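October 26, 2020
Workshop notebook, slip casting bench, Culberg

Starting a fresh page for the Jameck slip, as the last three pages are so crossed out that even I have trouble reading them. I mixed the new batch this morning and let it sit through lunch before I touched it again, and I do think the rest did it good (it did me good too). The old slip had been pouring like cold honey and leaving those little curtain lines down the inside of the walls. I had blamed the plaster for weeks, poor plaster.

Weighed a full 600 ml of the new slip on the small scale, took the cup off, and wrote the figure on the bucket lid in grease pencil. It is a touch lighter than the Clulo recipe asks for, and I decided to leave it there and see how it behaves before fussing with more dry clay. If you come to the bench after me, please stir from the bottom with the long paddle and go slowly, as fast stirring puts bubbles in and they take forever to come out again.

Poured the two-part mold marked Sotelo first. The seam on that one has been getting wider, and I have gone over the keys with a damp sponge and put on a second strap, which held. Left the slip in until the wall looked right at the pour hole, then drained it at a slant over the sieve. The second mold I drained too early, my own fault, I was labeling shelves and got carried away! The wall came out thin at the shoulder and slumped when I opened it. Into the reclaim bucket it went, no great loss.

The bisque from last week's kiln is stacked on the left. Log number 3492, fired to 1130, a good even color all through, with 3 pieces showing hairlines at the foot. I suspect I trimmed those when they were already too dry, and I would like to try the next lot a good deal softer, with the feet rounded over by hand before they go on the rack.

Molds are open and standing on slats by the window. They feel cold to the cheek still, so please don't pour into them tomorrow, however tempting. We have until December to fill the shop shelves and there's really no need to rush wet plaster.

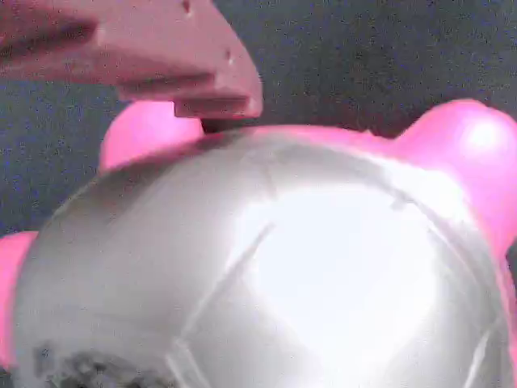 Can trimmings from the old slip go into the new batch?
Keep them apart for now and put them in the reclaim bucket, and once the new slip has had a few good pours we can try blending a little in.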